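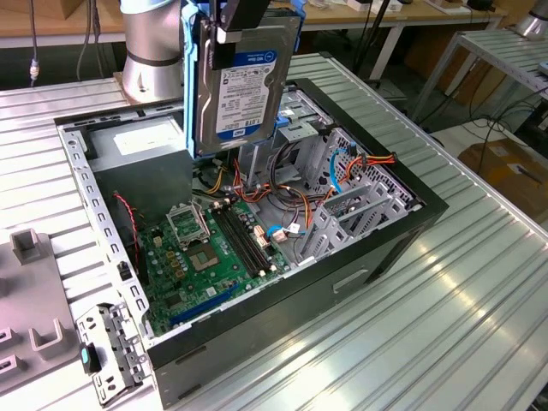 Catríona Kinsella asked me whether we could please stop calling it "the drop bug" when half the episodes in it never dropped anything. Fair point! So the folder is now called grip_fault, and this README is my attempt to write down what went wrong before I forget it all.

Buserside drive handling, fault subset
Last touched: Fri 13 November

What's in it
3,528 episodes of an arm handling hard drives in their carriers, in and out of desktop towers. They all come from the Pritby cell, and they were all recorded in September. I've flagged 16 as faults. Please don't train on those unless you want a policy that lets go early (I did it by accident, it was a very long afternoon).

What went wrong
The gripper reports a width and a force. Our Keane controller was supposed to hold the force until the release command came in. After an update it started treating any small dip in force as "object gone" and opened the fingers. Carriers flex when you squeeze them, so you get dips all the time, and they're worst right over the drive cage, when the latch side brushes the metal. 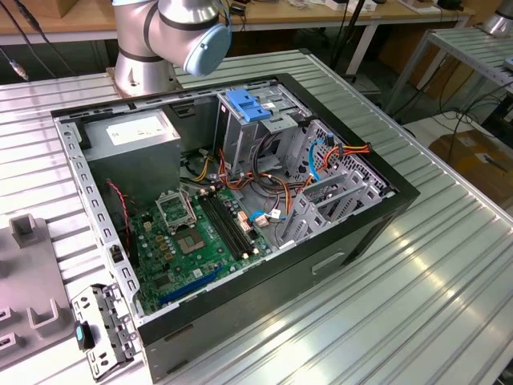

In 13 of the flagged episodes the fingers opened above the case and the drive fell in. The others are the boring kind: the fingers twitched, closed again, and the run carried on with the drive a bit crooked. Enda Costello found those by plotting force against time, and I'd have missed every one of them.

The part I'm not happy about is the stop. When the fingers opened, the arm kept going to its next waypoint as if all was well. Anybody reaching in to grab the drive would have had their hand right in the path. No one got hurt, but we now latch a stop on any uncommanded opening, and it has to be cleared by hand at the panel.

Files
episodes/ has the runs
faults.csv has episode id, time of opening, fell or twitched
notes_enda.txt is exactly what it sounds like

Still to do
Force readings from the first 4 sessions have a bad offset. Use the width for those.
The Daltthorpe cell still has the old controller build. Don't copy its config over!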